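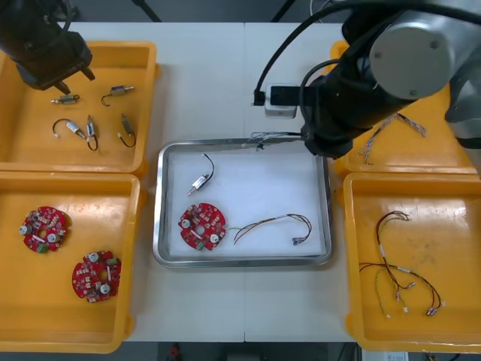 # Tray Kits

Parts, trays and packing notes for the little motor kits we put together at Benisari. Everything you need to lay out a kit the way we do is in this folder, and if you find a better way, please tell us! The layout has been changed by readers more than once already.

Last full revision: July 2021

## What a kit is

A kit is three parts on one tray:

- one small cylindrical motor, with its black lead attached
- one round red circuit board
- one wire harness (the multicolored one with the small white connectors)

Whoever opens the kit downstream should be able to see all three at a glance, pick them up in any order and start building. No digging, no untangling. I love how calm a well-laid tray looks, and it makes the bench work so much nicer for the next person.

## The table

We use yellow plastic bins for the loose parts and a rectangular stainless-steel tray in the middle for the kit itself. The raised rim on the tray is wonderful. Motors are round, round things roll, and the rim catches them.

Motors live in the top-left bin and boards in the bottom-left one. Please keep it that way even if you're left-handed and itching to swap them (I am, and I was). The pick sheets all assume this order.

The tray gets a fresh white sheet as a liner. We tried trays without one in May and the boards slid every time a tray was carried. The liner also makes the black motor lead easy to spot, and a dropped screw or a bit of clipped wire shows up right away.

## Laying out the tray

1. Put the liner in flat, with no folded corners.
2. Motor goes in the upper left, on a diagonal. Let the lead curve however it wants to, as long as it stays inside the rim.
3. Board goes in the lower left. Hold it by the edge.
4. Harness goes across the right half, stretched out sideways so both ends can be seen.
5. Look at it once from straight above before you move on.

The diagonal for the motor was Viorica Ristić's idea and it's a great one. A motor laid square to the rim tends to travel along it. On a diagonal it bumps a corner of its own lead first and mostly stays put. She also talked me out of coiling the harness, which I had been doing very proudly and very neatly for months. A coiled harness hides a bent connector. A stretched one doesn't.

## Filling the bins

Keep the motor bin shallow. A handful of motors is plenty, because the leads hook around each other as soon as you pile them up, and then you lift one and three come along. If that happens, put the whole bunch down and free the leads by hand. Never pull by the connector!

Boards can sit side by side, components up. Don't stack them. The green connector is the tallest thing some of us catch a sleeve on, so go easy when you reach over.

Top up from the storage boxes when a bin gets low, and write the box number on the sheet when you do.

## Stock for this run

| Item | Quantity | Notes |
|---|---|---|
| Kits planned | 510 | one of each part per kit |
| Liners | 2,000 | shared with the other benches |
| Harnesses set aside for recheck | 53 | crimp looked short, box marked Andon |

The liners look like a lot, but they go quickly. Change them whenever they crease.

The recheck box is named after the shelf it sits on. Andon is the low shelf by the door, Heitmann is the tall one. Neither name means anything to anyone outside this room, sorry, but the labels are staying.

## Files

- `parts.csv` has one row per part type, with the bin it belongs in
- `pick_sheet.md` is the printable sheet, one page, big type
- `layout_notes.md` has the longer story of layouts we tried and dropped
- `kit_log.csv` has 2,472 rows, one per finished kit from all the runs so far

The columns in `kit_log.csv` are:

- `kit_id`: running number, never reused
- `motor_ok`, `board_ok`, `harness_ok`: yes or no
- `liner_changed`: yes or no
- `note`: free text, often blank, sometimes delightful

A "no" in any of the three part columns means that part was swapped before the kit left the table. The row describes the finished kit, so don't read it as a faulty one. This has tripped people up, me included.

## Known gaps

- Early rows have no value for `liner_changed`. We hadn't started tracking it.
- The note column mixes English with some shorthand. "HB" is "harness, bent end" and "LL" is "long lead".
- Weights aren't recorded. I'd love to add them, since a quick weigh would catch a missing harness, but the bench scale isn't fine enough.

## Changes and suggestions

Send layout ideas to Slavica Jurić, and sketches on paper are very welcome. Corrections to the log should name the `kit_id` and say what you think is wrong. Please don't edit old rows directly, just add a line to `layout_notes.md` and we'll sort it out together.

The next thing on the list is a version of the pick sheet for the Nunent kits, which use the same board with a different harness. If you've packed any of those and have opinions on where the longer wires should go, write in!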